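A Note on Barrier Creams for Dry Winter Skin

The Lirside studio in Urkovico receives many inquiries in March regarding skin that remains tight and flaky after the heating season. Clients frequently ask whether a richer cream is required. In most cases, a simpler routine is the better starting point.

For the past 7 weeks I have used the Hoden barrier cream each evening, applied to slightly damp skin after a mild cleanser. The texture is dense and takes a few minutes to settle. It is unscented – a point of importance to clients who react to perfume. 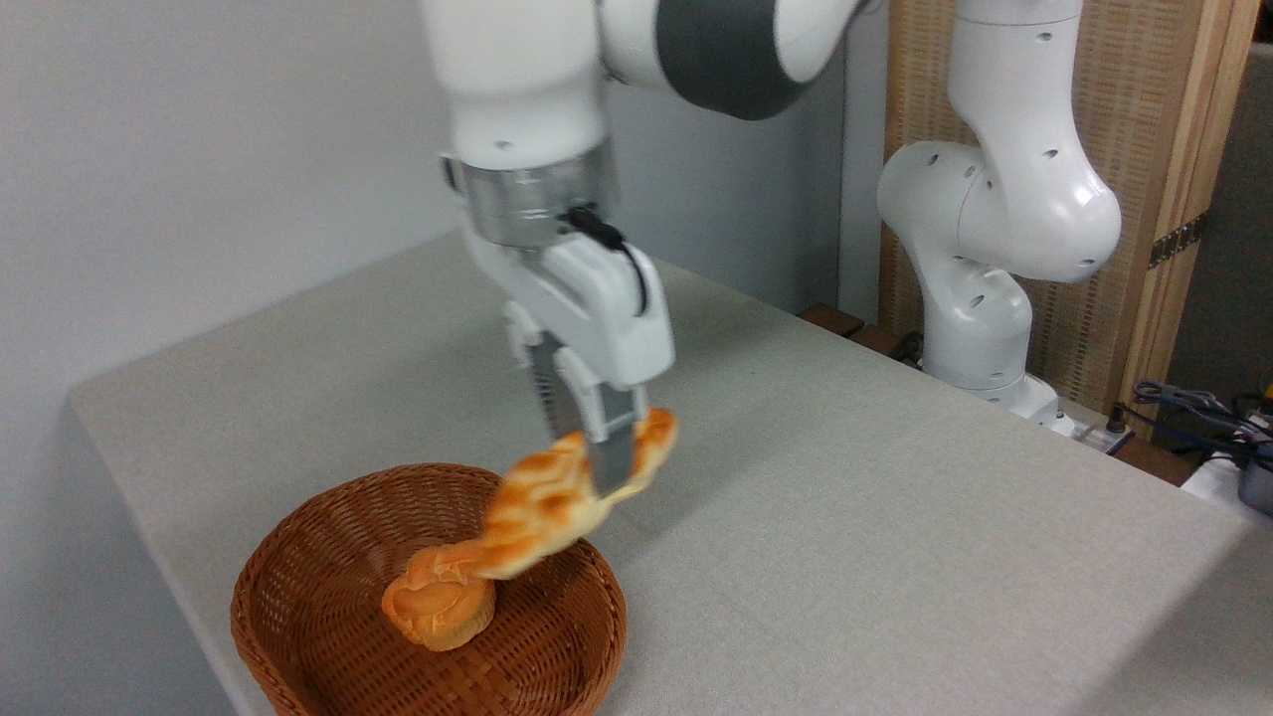
White robotic arm with a parallel-jaw gripper.

The cream is supplied in a 100 ml tube, and a modest amount covers the face and neck. Clients who use exfoliating acids are advised to suspend them for 11 days when beginning the routine and to resume on alternate evenings.

The McPhee balm remains available for hands and elbows. It is heavier and leaves a visible shine, and I do not recommend it beneath makeup. Persons with broken or inflamed skin should consult a dermatologist before using either product.

Appointments for spring skin reviews may be requested at the front desk.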